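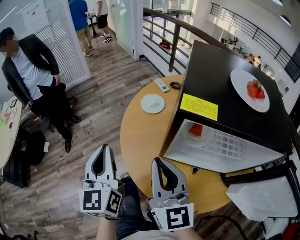 Home > Kitchen > Small Appliances > Guides > Contact

How to set up and fill a mini fridge for fruit

By Bok-nam Heo
November

A mini fridge is small, so every mistake in it is a big one. I have used one for two years, first in a rented room and now next to my desk, and I learned most of this by spoiling good strawberries. The steps below are for a simple model with one compartment and a dial.

1. Choose the place

Put the fridge on a flat, strong surface. A low table is fine if it does not shake when you open the door. Keep free space behind it and at both sides, so that the warm air can leave. Do not put it beside a heater or in the sun. If you brought it home lying on its side, let it stand upright for some hours before you plug it in, or longer if the manual says so.

2. Clean the inside

Mix warm water with a little baking soda and wipe the walls, the floor and the inside of the door. Then wipe again with clean water and dry with a soft cloth. Do this with the plug out. Go slowly along the rubber seal of the door -- crumbs like to hide in the folds, and then the door does not close well.
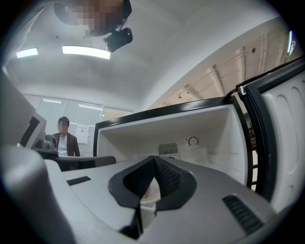

Look for the dial before you put any food inside. It is easy to reach when the compartment is empty and quite annoying when it is full. Begin with the middle position and wait until the next morning. Put a small thermometer in a glass of water on the floor of the compartment. You want to see between 2 and 5 degrees. If it is warmer, turn the dial a little and wait again for some hours. Please do not turn it to the maximum to go faster, or the fruit near the back wall may freeze.

3. Prepare the fruit

Strawberries: leave the green tops on and do not wash them until you eat them. Lay them on a plate with kitchen paper, in one layer if you can.

Watermelon: once it is cut, cover it well. A wedge without cover takes the smell of everything near it. I eat mine within three days.

Rice cakes and mochi: my friend Naledi Botha keeps hers in the fridge, but I find that plain ones become hard. If the filling is cream or fresh fruit, they must go in the cold. Read the packet.

4. Fill it

Use small plates and flat boxes. Leave some space between them, and never push food against the back wall or in front of a vent. I write what is inside and when I put it there on a sticky note. With such a small fridge, you should open the door as little as possible.

5. Once a month

Take everything out, check the seal and wipe the floor of the compartment. If there is ice, switch off the fridge, open the door and let it melt by itself. A knife can make a hole in the wall, and then the fridge is finished.

Filed under: Keeping Food Fresh, Small Kitchens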